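From the Skoltum Building Newsletter, November

THE DOORBELL SITUATION

Several of you have asked when the new entry system will be working. So have the pizza places. The short version is that Pollgate, the outfit that won the job in spring, now says the end of the month, and has been careful not to say which one.

For anyone who moved in over the summer and thinks the brick wedged in the side door is how we live: we used to have buzzers. They were put in by a company called Björklund, which went out of business long before most of us got here, and they worked fine if you didn't mind that 2C rang in 3C and that 3C rang everywhere. People learned the system. If you wanted the Thai food to come to you, you told the driver to press the apartment below and look sorry.

Then the old panel quit in the rain, and we were offered a choice between fixing it and joining the present day. The present day is called Hernesero. It has an app. The app has 58 chime sounds, one of them a loon, and I'm told you can set a different one for each visitor, assuming you get visitors and that they can reach the panel, which has been installed at a height suited to professional basketball.

The bill so far stands at $2,003. The $2,000 is for the panel and labor. The $3 is listed as "misc." and I have asked about it twice, mostly on principle. We had put aside enough to cover it, with $100 left over, and that $100 has already gone toward a new mat for the lobby, the old one having been stolen through the door with the brick in it.

What's holding things up now is the wiring. The cable running up through the walls is the original Björklund stuff, and it doesn't match any drawing. The drawings we do have appear to be of a different building, a nicer one with a courtyard. Pollgate's crew opened the box on the second floor, looked at it for a while, and went to lunch.
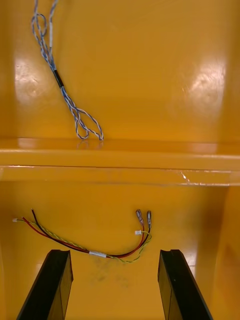
They came back, to be fair, and they've asked to get into every apartment on the C side to look behind the old handsets. Please let them. They'll knock, there being no other way to announce themselves. It should take ten minutes or so per apartment, and you'll need to clear whatever you've hung over the handset. If you painted over yours, tell them before they start pulling.

A few smaller points. Do not prop the front door as well as the side door. One brick is a stopgap and two is an invitation. Packages left outside should be brought in by whoever gets home first, and bringing one in does not mean you get to keep it (this has come up). If you've already downloaded the Hernesero app, please stop pressing "Open Gate." We don't have a gate. It sends Pollgate a message each time, and they've started forwarding them to me.

Until further notice, tell your guests to call your phone or stand on the sidewalk and yell. Yelling ends at 10 p.m. The man across the street would like it to end sooner, and he has also asked that you yell last names, so he knows it isn't for him.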